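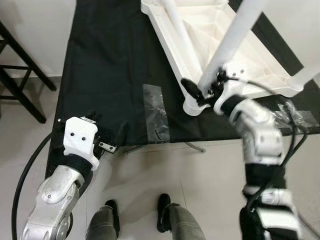 White plastic seat with tubular legs, on a cloth-covered table.

Call for participants: flat-pack seating study

Figueiredo invites adults living in or near Karkau to take part in a study of how people put together light household furniture. Each participant will assemble a plastic seat from its parts, fit the legs to the frame and then take it apart again. No previous experience is required.

Sessions last 2 hours and are held in September at the Stiltville building, room 218, between 8 am and 7 pm.

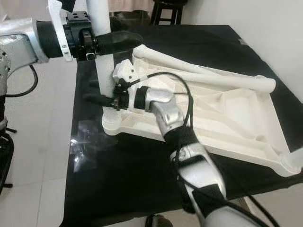 Participants should be able to stand at a table for the length of a session – short breaks are provided – and to grip and turn a tube with both hands. Travel costs within Karkau will be refunded.

Applications should be addressed to Anitha Amin, study coordinator, stating preferred times. Questions about access may be put to Anderson Damasceno at the same office.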